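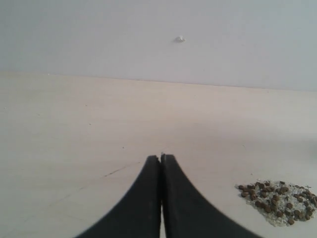
I've been at the Skirnside workroom since 11 this morning and I want to talk about the table again (sorry, Lindalva!). After last month's note about grit getting into everything, a few of you wrote to ask how I keep a pale top clean without scratching it. Well, I mostly brush. Damp cloths just smear the fine stuff around, and then I'm chasing it for the rest of the day.

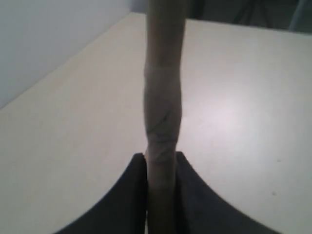 Cardboard tubes and rolled paper are my other weakness. I save every one, even the crumpled ones, and they end up all over the place until I finally give in and sort them. My rule is 2 per person in the bin by the door – Lindalva Tavares takes the extras for her class in Seltthorpe, so please don't throw any out.

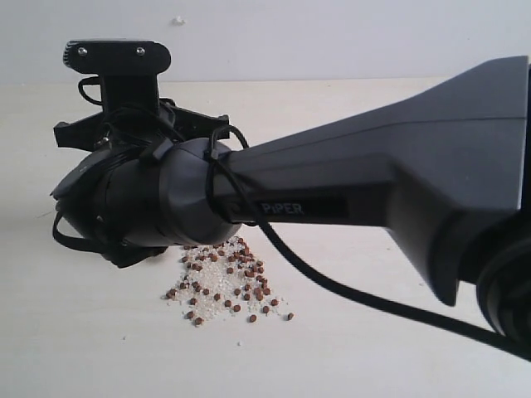 Picking a color for the work surface took us forever. I was all for dark green, and I'm so glad I lost that argument! With a cream top up against a plain white wall, like we have now, any little crumb or speck shows up right away, and it keeps the whole corner bright even on gray afternoons.

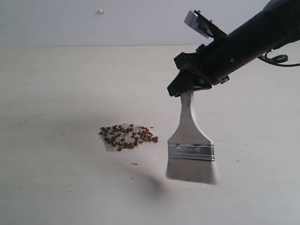
As for brushes, go wide and soft, and work in short strokes toward one pile before you reach for the dustpan. A flat paintbrush does the job nicely. Keep one just for this, though – I once picked up a varnish brush by mistake and spent my whole lunch break regretting it.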